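Sorting Corner: Bins, Paper and Blue Tape

Dear readers of the Bruston workshop newsletter,

In September I was asked to write a few lines about the sorting table in the back room, and I promised to do it before the end of the year. It is now 17 Nov 2021 and I keep my promise. Please excuse my English when it is too formal. I learned it mostly from manuals.

The first subject is the blue bins. Many of you have asked me where we bought them and if there are more. We ordered 31 of them from Driltik, and 4 arrived with a crack in the corner, so these were sent back and we received credit for them. The remaining bins are divided between the sorting table, the shelves near the door and the Sleiman room upstairs. If you have one at your desk with pens in it, I would be thankful to have it back.

For small parts the bins are good as they are. For bigger and lighter things I have a request. Please put one piece in one bin and do not press a second piece on top. A foam block that almost fills the bin should lie flat on its wide side, and there should be a little space left beside it for the fingers. When it stands on its edge it catches on everything that passes.
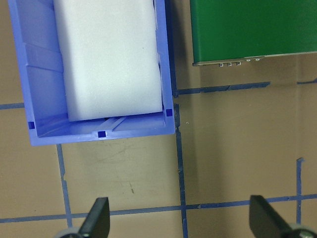
White foam takes dirt very quickly, also from clean hands. I ask you to keep the foam away from the oil shelf and from the marker pens. If a block has only a small spot, it is still good for use and you do not have to throw it away. If a corner is broken off, please put the block in the bag for packing material under the window. We use these pieces when we send parcels to Brinora, and last month we did not need to buy any filling at all. I was very pleased about this.

To wash the bins, warm water and dish soap are enough. The ribs on the inside walls collect dust, and for them I recommend an old toothbrush. Let the bins dry upside down on a towel. Please do not use the strong cleaner from the yellow bottle, which made one of my bins cloudy and it never became clear again.

The second subject is the table. The old plastic cover was removed, as it was sticky in summer and nobody liked to work on it. We now use brown kraft paper with a grid of dark blue tape. The paper comes on a roll from the stationery shop and we paid 47 dollars for it. I believed this was expensive until I saw how long the roll is. When the paper is torn, we take it off and put down a new sheet.

The tape was more difficult than the paper. My advice is to begin from the middle of the table and to go to the sides, and to pull the tape only a little. When you pull it strongly it looks straight in the evening, and in the morning it has moved. I also learned to put the long lines first and the cross lines after. It took me two afternoons, and I must admit that some lines are still a little wavy. For our purpose this is no problem, the squares only have to show where a thing has its place.
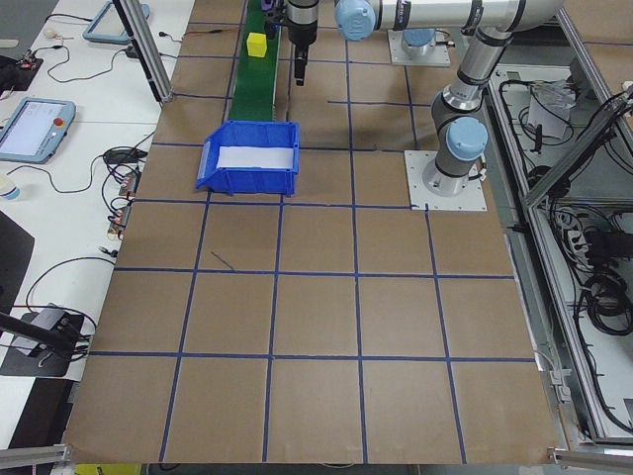
Please do not write on the paper. A pencil mark is acceptable if you need it for measuring, but the thick pens go through to the table top and I cannot remove the color. If you want to mark a square, use a paper note and take it with you when you finish.

It would also help me if cups stay on the side table. One cup of coffee is enough to make the paper soft, and then the tape loosens over several squares.

The next change of paper is planned for the week before the holidays. I will need two pairs of hands for holding the sheet while I fix the edges, and the work is finished in one hour. If you wish to help, leave a note in my box or call the extension 646. Spare rolls of tape are in the second drawer, left side. The scissors should be there too, but at the moment they are missing.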